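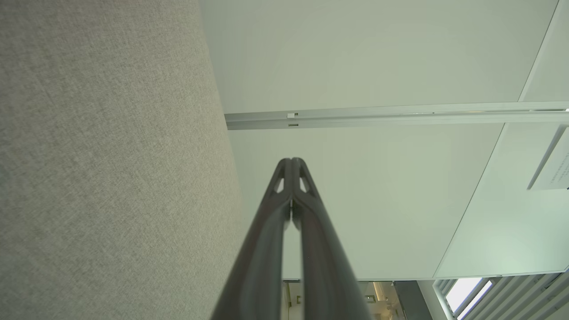 Home Our work Reports Partners Contact

Lultance Reading Rooms - progress report to the Michailidis Fund
Friday, December 8, 2023
2 min read

Dear Ms Villanueva,

I write to report on the second half of the grant. Both reading rooms, in Kastulia and in Purnero, are open and are keeping the hours we promised in the application.

Loans. Between June and the end of November we lent 2,430 books. In the first half of the grant the number was 2,218, so the growth is there but it is small. Most of it comes from Kastulia, where the school bus now stops near our door. In Purnero the loans to adults went down in the summer and have not fully come back.

Evening classes. We have 47 adults registered in the reading classes, in three groups. The beginners' group is full and we keep a waiting list. The third group, for people who want help with official letters, started late, as the teacher we had chosen took another post. Her replacement began in October and the group meets every week now.

Books. The order of large-print titles arrived in two parts. The second part had wrong invoices and we have asked the supplier to correct them. Until this is done, the amount is shown in the budget table as committed, not as spent.

Changes we ask for. We would like to move the money left from the travel line to the shelves in Purnero. The present shelves are too high for the children's corner. The total of the grant stays the same. If you agree, please confirm in writing before the holidays, as the carpenter has free days in January.

Next steps. In December we close the accounts and make the stock check in both rooms. The reader survey is printed - we will give it out with the first loans of the new year and send you the results with the final report.

With kind regards,
The Lultance office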